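Pelwood Workspace List
Subject: Re: painting a corrugated ceiling, and what to do about the floor
Date: 27 October 2019
From: Unit 101, Villaseñor Street

On the question below, we went through most of this in February, so I can tell you what we did and what it cost. Your place sounds a lot like ours.

> We are taking over a metal-roofed unit at the Surkholm end and would
> like some advice before we sign off on the work. The ceiling is bare
> corrugated sheet, dull gray, with steel beams under it painted a dark
> brown. It makes the room feel low even though it isn't. One painter
> wants to hang a dropped ceiling. Another says just spray everything
> white. Has anyone on the list left the corrugated showing, and do you
> regret it? Also, we have a pale vinyl floor coming and people will be
> sitting on it part of the day. Do cushions work or should we get mats?
> And how do you deal with cables when all the outlets are on one side?
> The room is 44 feet long.

Ceiling first. We left the corrugated showing and had it sprayed white, beams included. I don't regret it. A dropped ceiling would have cost us height and we'd have had to move every light. The beams were the part I argued against. I wanted them left dark so you could see the shape of the roof, and I was outvoted. Having lived with it I think the others were right. With everything one color you stop looking up, and the daylight gets farther into the room.

Have the sheet washed down before anyone sprays it. Ours had an oily film that you couldn't see from the floor, and the first test patch peeled off with tape. The painter came back and used a degreaser and then a bonding primer, and it has held since. The extra prep was 395 dollars on top of the quote. Ask for that line up front. Ask for flat paint too, or the lightest sheen they have. The ridges catch light as it is.

Noise is the one real drawback. Rain is loud, and so is a group of people talking. We thought about panels between the beams and haven't done it. If anybody on the list has put something soft up against corrugated sheet, I'd like to hear how you fixed it in place and whether it collects dust.

Floor. We started with Flivico interlocking mats across the whole sitting area and gave up on them. The corners lifted, chairs wouldn't roll over the seams, and grit got underneath and scratched the finish. Now we use cushions. They get moved to wherever someone wants one and go back in the closet at night, most nights anyway. Buy a strong color if your floor is light. Our first set was beige and people stepped on them.

Get covers that zip off all the way around three sides. The ones with a short zipper at the back are miserable to put back on after a wash. Thickness matters less than I expected.

Cables are not solved here. We have the same problem with outlets and a run of black cable still goes over the floor near the sitting area. Black on a pale floor is at least easy to see. We tried flat rubber cable covers, which work well in the walkway but are too stiff to follow a curve, so they only cover the straight part. If your floor isn't down yet, talk to the electrician now about a floor box in the middle. At 44 feet you will be running long extensions otherwise. I priced a box after our floor was finished and it was not worth tearing anything up for. 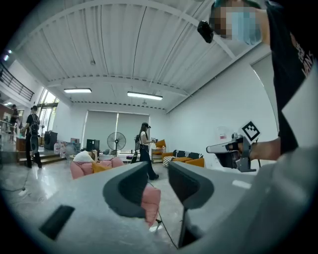 Unit 101, sprayed ceiling and beams. Pink cushion and cable on the floor.

The color up there is a stock white. We didn't have anything mixed, and I'd suggest the same so you can touch it up later. Keep a quart for the beams in any case.

You're welcome to come by and look before you decide. Mornings are best for seeing the ceiling in daylight. Use the side door on Villaseñor — the front one sticks. Write to me off list and I'll send the painter's quote with the prep line marked.

Unit 101

--
You are receiving this because you are subscribed to the Pelwood Workspace List.
Please trim quoted text when replying.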